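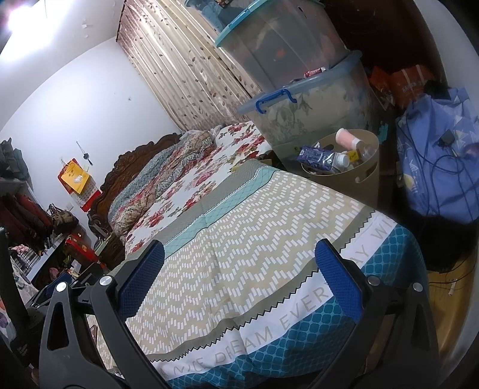
Calum Forsyth wrote:
I must respectfully disagree with the advice given on the previous page. A passenger who holds a single through ticket from Stitetti to Elletti has one contract of carriage, and the change at Cui falls inside that contract. If the evening coach reaches Cui after the ferry has sailed, the operator is obliged to carry the passenger on the next sailing at no further charge. I would ask that members stop telling newcomers to buy a second ticket on the quay. Several have now done so, and the cost of that ticket is very difficult to recover.

Filed under: Getting There and Away > Coaches and Ferries > Missed connections
Reading time: 7 minutes

harborlight_2 wrote:
Thank you for the clarification. My earlier post was based on the conditions printed on the back of my own ticket, which state that "connections are shown for information only." I understood this to mean that the coach company accepts no responsibility for the ferry. Would you kindly indicate where the contrary rule is to be found?

Calum Forsyth wrote:
Certainly. The sentence you quote appears on tickets for the coach alone. A through ticket carries a different set of conditions, and the first paragraph refers to "the whole of the journey named on the face." The quickest way to tell the two apart is to look at the destination. If it reads Elletti, you have a through ticket. If it reads Cui, you do not, whatever the clerk may have told you about the boat.

quiet_itinerary wrote:
I wish to record a different experience. I traveled from Stitetti in November with a ticket that named Elletti as the destination. The coach was late leaving the depot and later still at the roadworks, and the ferry had departed when we arrived. I presented my ticket at the Flunville Ferries window the next morning and was informed that it was valid only for the sailing of the previous evening. I was required to pay again. I paid, having an appointment to keep, and I have the receipt.

It is well and good to cite the conditions. The person at the window has the power to let one board, and that person did not agree with Mr. Forsyth.

Calum Forsyth wrote:
I am sorry to learn of it. You were, in my view, charged in error, and a claim should be submitted if you have not already done so. I do not dispute that the window at Cui gives incorrect information from time to time. My concern is with what we recommend here as a matter of course.

quiet_itinerary wrote:
A claim was submitted. It was refused in a letter of one paragraph, which stated that the delay was "attributable to the road authority." I have not pursued it further.

Attila Fodor wrote:
May I contribute a point of procedure which may account for the different outcomes described above?

The ferry window works from a passenger list sent by the coach depot at Stitetti. When a coach is late, the driver is expected to report the number of connecting passengers, and the names are then moved to the following sailing. If the driver does not report, the names remain on the missed sailing and the ticket appears to have lapsed. The clerk at Cui is unable to see that the coach was late.

For this reason I advise all travelers to speak to the driver before leaving the coach and to request a delay slip. It is a small printed form, completed by hand, giving the service number and the time of arrival. I have used one on two occasions and was admitted to the morning boat each time without discussion.

harborlight_2 wrote:
I have made this journey a number of times and have never been offered such a slip. Is it given only on request?

Attila Fodor wrote:
Only on request, in my experience. The pad is normally kept with the driver's route papers. On one of my journeys the driver did not have it and wrote the same particulars on the back of my ticket with his signature. That was also accepted.

marginal_notes wrote:
I would caution against relying on handwriting on a ticket. The conditions say plainly that a ticket which has been "altered or written upon" may be refused. I accept that Mr. Fodor was admitted. Another traveler may meet a stricter clerk.

Attila Fodor wrote:
The caution is fair. A separate sheet of paper would be preferable if the traveler has one to offer.

ovide_k wrote:
Good evening to all members. I am planning this journey for the first time and have read the whole of the thread with some anxiety. The distance by road from Stitetti to Cui is given as 236 kilometers. The timetable allows what seems to me a very short interval between the arrival of the coach and the departure of the boat. Would members recommend the afternoon coach instead, with a longer wait at Cui?

harborlight_2 wrote:
Yes, without hesitation. The afternoon coach follows the same road and leaves you roughly 3 hours in Cui. The waiting room at the quay has seats and a kiosk, though the kiosk closes early outside the summer season. I would bring food.

quiet_itinerary wrote:
I support this. Had I taken the afternoon coach I would have had nothing to write about.

Calum Forsyth wrote:
I have no objection to the afternoon coach, but I would ask ovide_k to note that the through fare is offered on the evening service only. On the afternoon service one must buy the coach and the ferry separately. The total is higher, and the protection I described above does not apply at all. Should the afternoon coach break down, you would have no claim against anyone for the boat.

ovide_k wrote:
I was not aware of this. The fare displayed to me for the through ticket is 1190. I have not been able to find the separate fares in one place. Is the difference considerable?

marginal_notes wrote:
It depends on the class of ferry ticket. For a seat in the forward saloon the difference is modest. For a berth it is considerable, and the berths on that crossing are in any case not worth the supplement in my opinion. The crossing is too short for proper sleep and the announcements are made in every cabin.

harborlight_2 wrote:
On the matter of berths I must differ. I travel with an elderly parent, and the ability to lie down is worth the supplement to us even if no sleep is had. I agree about the announcements.

Calum Forsyth wrote:
We are departing somewhat from the topic, but I would add that the berth supplement is refundable where the passenger is transferred to a sailing on which no berth is available. It must be requested at the purser's desk during the crossing. A request made after landing at Elletti is referred to the head office and takes a good deal longer.

quiet_itinerary wrote:
May I return to the question of lodging? When the evening boat was missed, a number of us had to find rooms in Cui at a late hour. The coach driver told us this was our own affair. Does a through ticket entitle the passenger to a room?

Calum Forsyth wrote:
The conditions provide for "reasonable assistance," which is not defined. I have seen it interpreted as a hot drink and I have seen it interpreted as a night in a guesthouse. My recommendation is to telephone the number on the ticket before arranging anything, to note the name of the person who answers, and to keep the receipt for the room. A modest room has a better prospect of being reimbursed.

marginal_notes wrote:
I would put the prospect lower than Mr. Forsyth does. My own claim for a room was declined on the grounds that the waiting room at the quay had remained open. I consider this unreasonable, but it was the final answer.

Attila Fodor wrote:
Was a delay slip attached to your claim?

marginal_notes wrote:
It was not. I had not heard of one before this thread.

Attila Fodor wrote:
Then I would encourage you to write again and ask the depot to confirm the arrival time from its own log. They hold these records, although I cannot say for how long.

ovide_k wrote:
I thank everyone for the detailed replies. After consideration I have bought the through ticket on the evening service and have reserved a room in Cui which can be canceled until late afternoon. I shall ask the driver for the slip if the coach is behind time.

harborlight_2 wrote:
A sensible arrangement. Please confirm with the guesthouse that someone will be at the door after the coach arrives. Several of the smaller houses lock up early and expect guests to telephone ahead.

quiet_itinerary wrote:
I remain of the opinion that the afternoon coach is the better choice, whatever the fare. I wish you a pleasant journey all the same.

Moderator's note, 18 July 2026:
The pinned guidance for this route has been amended. It now advises holders of through tickets to request a delay slip from the driver before purchasing any second ferry ticket. The paragraph on lodging has been left as it stood until members can supply copies of recent decisions. Please remove ticket numbers and home addresses before posting any correspondence.

marginal_notes wrote:
I have located my letter of refusal and will post a copy once the reference number has been covered. It runs to two pages, and the second concerns luggage.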